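Clesora Roadside Kit review
8/6/24

I bought the Clesora roadside kit the week after my alternator quit on the Betberg road, in the dark, in the rain, on the kind of shoulder where the trucks go by close enough to rock your car. All I had with me was a phone at a low charge and an umbrella. So yes, I was an easy sale!

It has been in my trunk for 3,000 miles since then, including one long trip out to the coast and back, and I've used it for real on two occasions (a flat, and a neighbor's car that died at the bottom of our hill). I paid full price at Ntuli, the auto parts place, where it sits on the shelf right next to the cheaper Brultura kit. More on that one further down.

What you get is a zippered bag with reflective strips, folding warning triangles, a set of LED flares, a vest, jumper cables, a tow strap, gloves and a small first aid pouch. There's a booklet too, and I'd say read it once before you need it, especially the page on how far back the triangles should go. I had always plopped things right behind the bumper, and that gives a driver coming over a rise no time at all.

The triangles are the best part. They have a weighted base with little feet that swing out, and when I put them down on gravel with trucks passing they stayed put. My old ones (from a gas station, years ago) used to fall on their faces if a bicycle went by. These unfold with one hand once you learn the trick, though the first time I pinched my finger pretty good and said a word my mother wouldn't like.

The flares are pucks, basically, with magnets on the back. There are five in the set and they're properly bright, the kind of bright where you don't want to look straight at one. You get a steady mode, a slow blink and a fast blink. The button is under a rubber cover and it's stiff, which I complained about until I realized it keeps them from switching on in the bag. With gloves on, though, it's a pain. I ended up taking one glove off every time. 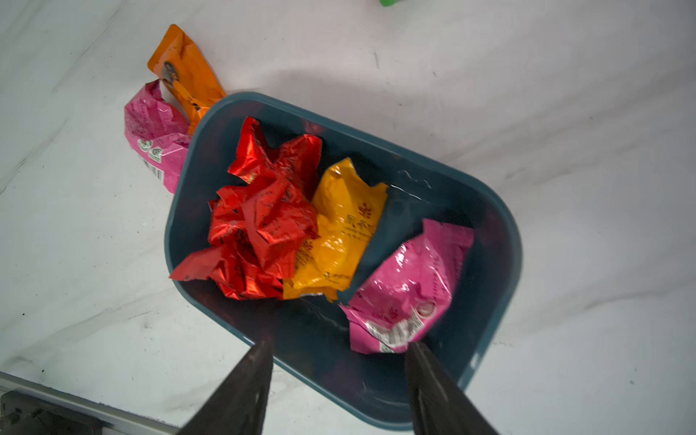 Snack wrappers in a dark teal bin.

The vest is fine. It fits over a winter coat, the Velcro is strong, and it comes in one size, so my teenager swims in it. I keep it in the door pocket now and not in the bag, because walking around to the trunk in dark clothes to get your visibility vest is a bit backwards, isn't it? I wish Clesora had thought of that and given it its own little pouch.

Now the grumbles. The jumper cables are too short. If the dead car is nose-in to a wall, like my neighbor's was, you have to do some very creative parking to get the other battery close enough. We managed it, with a lot of shouting and waving, but a longer cable would have saved us the circus. The clamps are good and the grip is solid, so it's a shame.

The zipper on the bag is already catching at one corner. It hasn't broken, but I baby it. And the first aid pouch is mostly small bandages and wipes - okay for a scraped knuckle, not much else. I added gauze and tape from home, plus a foil blanket.

About the Brultura kit: my sister has it, so I've had a good look. It costs a lot less and the cables are longer, I'll give it that. But the triangles are light and wobbly, the flares have no magnets, and the bag is just a sack with a drawstring, so everything ends up in a knot at the bottom. If you already own decent triangles, it might be all you need. If you're starting from nothing, I'd spend the extra.

One thing to do with any of these kits is check the batteries now and then. The Clesora flares take regular AAAs, and mine were still going strong in February after a cold stretch, but I swapped them anyway and keep spares in the glove box. And if your car is anywhere near traffic, get yourself behind the guardrail after the triangles are out. The gear doesn't help much if you're standing in the lane texting.

Would I buy it again? Yep, and I did get a second one for my husband's truck. I bought separate cables for his.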